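January 23, 2024

Workshop notebook, finishing bench. Second coat of oil on the maple samples.

Yesterday evening I wiped the first coat from all samples and left them on the rack with the window closed. This morning the surface felt dry to the finger, but on the end grain there was still a little stickiness. I waited until after lunch before touching them again. In September I did not wait, and the second coat stayed soft for many days, so this time I prefer to lose half a day.

Oils in this test: Erivum hard oil (the new can, batch 698) and the Koval oil we use normally. I also wanted to try the Mincombe wax paste on top, but the can has a skin on it and I must first ask whether it is still good.

Sanding between coats was by hand, with the gray pad only, very light. On the sample with Koval I pressed too much near one corner and now there is a pale place. I marked it on the back with pencil so that it is not counted against the oil.

Humidity in the room was 61 percent when I started. This is higher than I like. The small heater was on, but the door to the yard was opened many times because of the delivery from Flernance. I wrote to the office that we need a sign on the door.

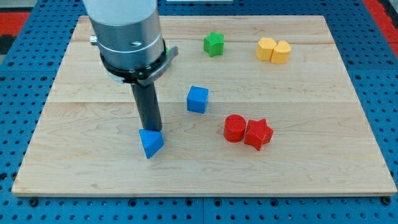 For the second coat I weighed the cloth before and after. The Erivum sample set took 122 grams for the first coat and much less for the second, but I wrote the second number on a paper which I cannot find now. Please, if somebody sees a yellow paper with numbers near the scale, do not throw it away.

The Erivum oil smells stronger and it makes the maple a little more yellow. The color difference is clear near the window and almost not visible under the lamps. The customer has lamps, so maybe it is not important, but we should show them both.

Water drops test: not started. I will put the drops after the oil has cured for 3 weeks, not before. Last time we did it too early and all results were useless.

Used cloths are spread flat outside on the metal rail. Please do not put them in the bin before they are hard.

To do:
Find the yellow paper.
Ask about the wax.
Cut two more samples from the short maple offcut, same grain direction.
Order gray pads, only one package is left.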